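Handout 8: Setting up and looking after the two-arm table cell
Applied Robotics Lab, Inderell Technical College
Revised 8/16/18

Read this before your first session on the cell. The safety sheet is separate and you must have signed it already. Bring this handout with you, since the check sheet at the end is filled in on paper.

1. What the cell is

The cell is a two-arm robot facing a fixed work table. Each arm ends in a wrist joint and a two-finger gripper. The head camera looks down over the arms at the table, so in the normal ready pose both grippers show at the bottom of the camera view. The operator's software is Listance, version 8. The arms are driven from the Staniforth cabinet behind the robot. You do not open the cabinet. If a fault light is on, write down the code and get the lab technician.

The task for this half of the course is the steamer task. The robot takes steamed buns out of the basket of an electric steamer and puts them on a plate. It is a useful task for learning setup work because the parts are soft, the basket has a rim that the fingers can catch on, and a small error in where the steamer stands is enough to spoil a run.

2. Power-up order

Room power first, then the cabinet, then the control computer. Wait for the cabinet fan to drop to its low speed before you start Listance. If you start the software too early it will report both arms as missing, and you will have to close it and begin again.

Release the left emergency stop, then the right. Each arm should hold its position with no visible drop. A drop of any size means a brake problem. Press both stops and report it.

Home the arms one at a time, left arm first. Keep the table clear while you do this. The right arm swings low over the table on its way home and it has broken two plates so far.

3. Placing the objects

Place objects only after homing is finished and with both stops pressed.

The steamer goes in the center of the table with its control panel facing the robot. Lay the cord out to the left, flat on the tabletop, away from the path of the left gripper. Set the steaming basket on the base and press down on both sides to be sure it is seated. A basket that rocks will tip when a finger touches the rim.

The plate goes to the right of the steamer. Leave enough room for the right gripper to come down between the plate and the steamer handle without touching either one.

Put three buns in the basket, spaced apart, with the pleated side up. The grasp is planned on the sides of the bun, below the pleats. If two buns touch, the fingers cannot get between them and the run will stop with a grasp error.

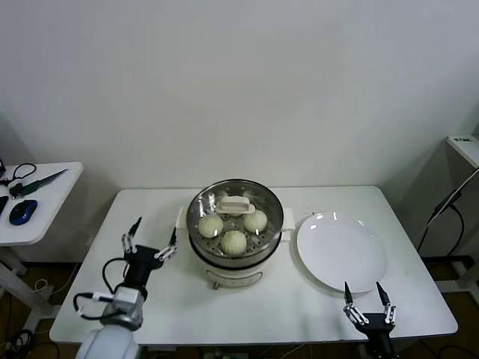

When the objects are down, step back behind the yellow line and release the stops. Open the camera window in Listance and turn on the overlay. The outline of the steamer base should match the real one on all sides. If it is off, press the stops again and move the steamer by hand. Do not shift the overlay to fit the steamer. The overlay is tied to the table calibration, and if you move it the next group will have bad coordinates all afternoon.

Check the plate the same way. The plate is less critical, but the whole rim must be on the table.

4. Gripper checks

Do these at the start of every session and again after any collision, even a light one.

Opening. Command each gripper fully open, then fully closed, five times. Both fingers should move together and reach the end of travel at the same moment. A finger that lags usually has crumbs or dried dough in the linkage. Clean it with the dry brush, then with a damp cloth. Do not spray anything on the gripper.

Finger tips. Look at the pads under the bench lamp. They should be clean and tight, with no lifting at the corners. Pull gently on each one. If it moves, replace the pair. Never replace one pad alone, because a new pad is thicker than a worn one and the grip will be off center.

Closing force. The force limit for this task is 80 on the Listance scale. The setting left over from the block-stacking exercise is 200, and that will flatten a bun. Read the number on the screen before every first run.

Wrist cable. The cable should make an easy loop at the wrist, with slack left when the wrist is turned to either limit. Turn the wrist slowly through its range in manual mode and watch the loop the whole way. If it pulls tight or catches on the gripper body, stop, back up, and re-seat the cable in its clip. Most of the gripper faults we log come from this cable and very few from the gripper itself.

5. Calibration

The head camera is calibrated to the table once a week by staff. Students run the short check only. Clear the table, lay the Faker board flat against the two corner stops, and press Check. The program reports a score out of 100. We accept 94 or higher. With a lower score, wipe the board, make sure it is flat, and try once more. If the second score is also low, do not run the task. Enter the score on the sheet and tell staff.

Things that lower the score without any real fault: glare on the board from the ceiling light, a board pushed against one stop but not the other, and somebody leaning on the table.

6. First run

Run at slow speed with one person on the stop button. That person does nothing else. A second person watches the fingers as they enter the basket and calls out if they come close to the rim.

If the bun slips, let the program finish its retry. If the retry fails, stop the run and look at the pads before you change any settings. Groups tend to raise the force first. In most cases the pad is greasy and a wipe fixes it.

If the arm stops over the basket with a joint error, do not push it by hand. Press both stops, lift the buns and the plate out of the way if you can reach them safely, and use the Back Out command at slow speed.

7. End of session

Park both arms. Press the stops. Remove the food and wash the basket, tray and plate. Unplug the steamer and wipe the table with the blue cloths, then dry it. Brush out the finger linkages while the crumbs are still soft. Close Listance before you turn off the control computer, or it will not save the log.

Tools go back in the drawer. A missing tool is entered on the sheet the same day.

Check sheet (copy into your lab book)

Group and bench time
Homing complete, left and right
Brake drop, yes or no
Basket seated
Overlay matches steamer base
Gripper opening test, left and right
Pads, condition
Force limit as read on screen
Wrist cable loops, left and right
Calibration score
Faults and codes
Signed out by

For next time: read section 4 again and bring a written answer, half a page at most, on how you would tell a worn finger pad from a lagging finger using only the gripper log. The log format is on the back of Handout 7.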